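The planner that waits: a talk with the lead developer behind Jarnen

Cloth has a reputation among people who write robot software. A mug stays a mug when you pick it up. A shirt turns into something else the second you touch it, and all your careful geometry goes out the window. So when the developer who leads work on Jarnen, a planning and perception stack for two-handed cloth folding, told me she picked the problem on purpose, I asked her why anyone would do that to themselves.

"Because it's the best problem there is!" she said. "You get instant feedback. You write something clever, you run it on a pair of pants, and within a minute you know how clever it was."

We talked over a long morning in the small office the Jarnen team rents in Wandach, with a whiteboard behind her covered in arrows that she never got around to explaining. The group came out of a warehouse automation company, where most of them worked on path planning for rigid boxes. She still likes boxes. But she got tired of how much of the work was tuning.

"With boxes we had a planner that was basically done," she said. "We spent two years shaving it. With cloth, we didn't even agree on what the state was. What do you store? Every point on the surface? The outline? We had a two-week argument about whether a sleeve exists."

I asked who won. She laughed and said the sleeve people did, for a while.

The first version of Jarnen tried to keep a full mesh of the garment, with 1056 points, updated on every new view. It looked beautiful on screen, and it fell apart whenever part of the fabric was hidden under another part (in folding, that's nearly always). The mesh would guess at the hidden layer, the planner would trust the guess, and the gripper would go for an edge that wasn't there.

The current version throws most of that away. It looks for places worth grabbing – corners, outer edges, the lip where one layer sits behind another – and it keeps a confidence score on each. If nothing scores well enough, the planner waits for another view.

"That was the big change, and it's almost embarrassing how small it is in code," she said. "We let the thing say 'I don't know yet.' Before that, it always had an answer, because we always asked for one."

Black fabric is the test she brings up most. With a patterned shirt, the vision model has plenty to hang on to. With plain black, one layer on top of another can look like a single flat shape, and the creases barely show. Add a busy background, and the model is happy to find all its features in the wrong place.

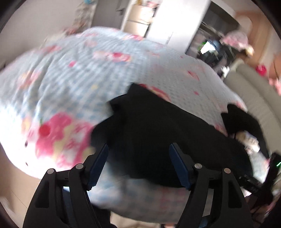
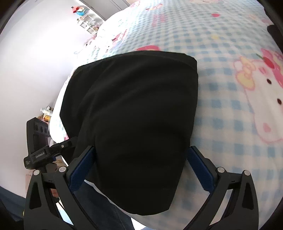 Black cloth on a checked, printed bedspread, seen from the gripper.

"The first time we ran the edge finder on views like those, it was in love with the bedspread," she said. "Cherries, little faces, checks. All the strong features were on the thing we didn't want to fold. I was thrilled, to be honest. I mean, it was terrible, but it was such a clear kind of terrible. You could see exactly what to fix."

The fix came in two parts. One was a mask that separates the garment from whatever is under it before any edge finding happens. The other was a blur check. A wrist-level view moves with the hand, and when the hand moves fast, edges smear. Jarnen now gives each view a sharpness number and lets the smeared ones count for less. They still help with the rough position of the garment, she said, so it would be a waste to drop them completely.

The team trains on recorded folding sessions, and she is picky about them. For a long stretch they worked from a set of 735, then sat down and went through every one by hand. They pulled out 60 where the labels for the start and end of a grasp were late or early. Accuracy on corners got better the same week.

"Everybody wants to collect more," she said. "I want that too, I'm greedy. But we got more out of those few days of staring at timelines than out of the month before it."

To do that staring, they built a tool called Campos, and she lights up when she talks about it. It plays back a session next to everything the planner believed at each moment, with the rejected grasp points drawn in as well as the chosen one. You can drag a slider, change a threshold, and see the decision change without running anything on hardware. It began as a weekend script. Now the whole team keeps it open all day, and a folding group at Skakolden has picked it up for their towels.

"They sent us a list of bugs and it was the nicest email I've had all year," she said. "Somebody used it hard enough to find those!"

I wanted to know about the two-handed part, which I had assumed was the difficult bit. She said it is, just in a different spot than people expect. Moving two grippers without a crash is a solved problem for them, carried over from the warehouse days. Timing is harder. If one side closes early and starts to lift, the cloth slides and the other side is now aiming at an old picture of the world. Jarnen plans both grasps as one action, and neither side is allowed to lift until both report contact. The whole check has to fit in 300 milliseconds or the motion starts to look like a stutter.

"We had a version that was very safe and very slow," she said. "It folded like someone reading the instructions out loud. I kind of miss it."

As for what's next, the grasp scoring is due for a rewrite in March, and she would like to get away from hand-set thresholds altogether. She also wants Jarnen to use touch more. Right now the contact signal is a plain yes or no, and she thinks there's a lot hiding in how the signal comes up: one layer or two, a hem or a flat stretch.

And the sleeve argument is back on. One of the newer developers has a proposal for tracking garment parts again, built on top of the confidence scores this time. She had the draft open on her laptop when I left, with a lot of comments down the side, and most of them were hers.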